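Sorting and Storage in a Shared Play Kitchen

Project report, Viorica Matei
Godelwood Community College, Early Childhood Program

Background

The play kitchen at the Godelwood parent and child room is used every weekday morning. It has a low shelf unit, a pretend stove, and two deep bins. Before this project, all of the play food and dishes went into the two bins at cleanup. Children who wanted one item usually tipped out the whole bin to find it, and at the end of the morning the staff put everything back in by the armful.

My project asked whether a different way of storing the pieces would make cleanup faster and let children do more of it themselves. I had a budget of 142 dollars and worked in the room from September until the end of the term.

Taking stock

I started by washing everything and going through it. The set has built up over many years from donations, so very little of it matches. The total came to 400 pieces, which was a good deal more than the staff had guessed. A large share was small food: fruit, slices, eggs, and vegetables that are meant to be cut in half and stuck back together. Many of the halves had no partner. I set those aside in a box and asked the lead teacher before getting rid of any.

After that I tried out groupings. I would take a handful of mixed pieces, put them on a table, and see how many ways they could reasonably be divided. The first way was by color. It looks neat on a shelf and young children can follow it, but it splits things that get used together. A green cup would live with the lettuce, and a red bottle of ketchup with a strawberry. The second way was by size, which saves the most space but tells a child very little about where something goes. The third way was by use: dishes, things for cooking, food, and bottles and packages.
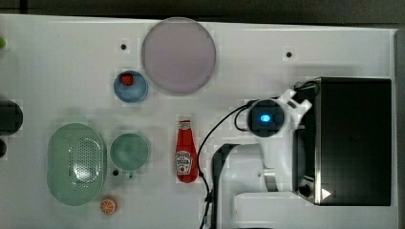
Sorting by use worked best in my trials, although some pieces could go in either of two places. A colander is for washing food, so I put it with cooking things, but several children wanted it with the bowls because it is also something you put food in. I moved it to the bowls after the second week. Ketchup caused a longer discussion. Some children called it food and some said it belonged with the bottles. It stayed with the bottles, mostly because it rolls and the bottle bin has high sides.

Setup

I ended up with nine containers. Six are shallow trays for the shelf unit and three are taller bins that stand on the floor beside it. The trays came from Brurnine and the bins were secondhand. Plates are stored standing up in a dish rack, since a stack of plates of different sizes kept sliding. Each container has a picture label on the front, printed on card and covered with clear tape. I used drawings on the first set of labels and changed to photographs later, when I saw children holding a toy against the drawing and not being sure.

The small slices were the hardest to deal with. In a deep bin they sink to the bottom under the larger food. In a shallow tray they can all be seen, but they get knocked out when the tray is pulled forward too fast. I used a tray with a lip and put it on the lowest shelf.

Results

I timed cleanup on nine mornings before the change and nine mornings after. Cleanup with the old bins was quick for the adults, but the children did almost none of it. With the new containers it took a little longer at first. By the last week it was back to the old time, and the children were putting away most of the dishes and bottles without help. The food trays still needed an adult to check them. Dumping out a whole container became much less common, though it did not stop.

Problems

The tape on the labels began to peel after the shelves were wiped down, and I had to redo four of them. I also did not have a separate room to compare with, so I can't say how much of the change came from the containers and how much came from the children getting older and used to the routine. Tuesday mornings had a different group with more toddlers, and the results were weaker on those days.

If I did the project again I would cut the number of pieces first. The room does not need 400. I would put out half of them and trade them for the other half once a month. The staff have said they may try this next term, and I left them the box of spare labels and the list of what goes in each tray.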